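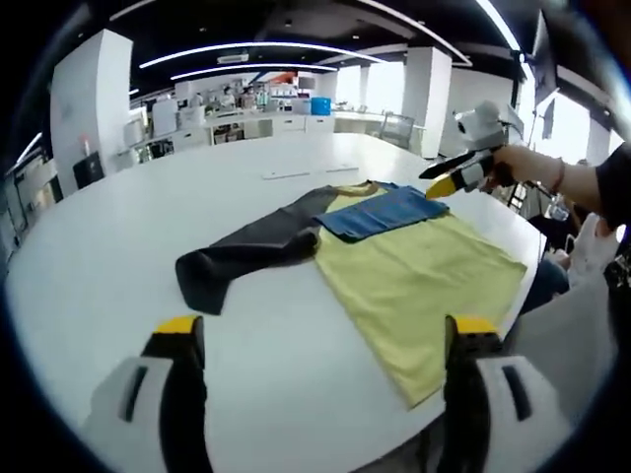

Posted in August by the editor of the Reading Room Notes
Filed under: Visits, Archives, Women's education

I had been promising myself a trip to the Viltoveck archive for years, ever since I first came across a footnote about its school for women teachers, and this summer I finally went. The open day started at ten in the morning, and I was there well before that, walking up and down outside with a paper cup of coffee like a student before an exam!

The archive sits in the old deaconess house on the hill above the harbor. The teachers' school opened in the east wing in the 1890s, when the state was still arguing over whether women should be let into lecture halls at all, and it kept going through two changes of name and a long quarrel with the church authorities. Its papers fill 129 boxes. Until a few years ago they sat in the attic in no order anyone could explain to me.

Our tour began in the reading room, where a selection from the Åberg bequest had been laid out. These are mostly letters, 245 of them in all, written by former pupils to the school's first principal. I could have stayed with them all day. One young woman, posted to a village school a long way inland, spends four pages on the stove, the mud and the pastor's opinion of her geography lessons, and then asks (in the very last line, squeezed up the margin) whether she might sit for the university entrance examination. The reply hasn't survived, or at least it hasn't been found yet.

After that we went down to the stacks, which are chilly even in August, so bring a sweater. The finding aid is kept in a catalog program called Trostus, and visitors were allowed to try it out on two computers by the door. I typed in "petition" and got 62 results, several of them drafts of the same appeal to the ministry, each one a little more polite than the last. There is a dissertation in those drafts for somebody with patience.

Lunch was soup and rye bread in the former dining hall, and then there was a talk on the school's library, which held 4000 volumes at its height and had a surprisingly strong shelf of liberal theology. The speaker thought the pupils read more of it than their teachers knew. I would have liked to hear more about the borrowing registers, but we ran out of time.

The reading room is open to visitors in the mornings, and you need to order boxes the day before. The bus from the station stops at the foot of the hill, and the climb is steeper than it looks on the map.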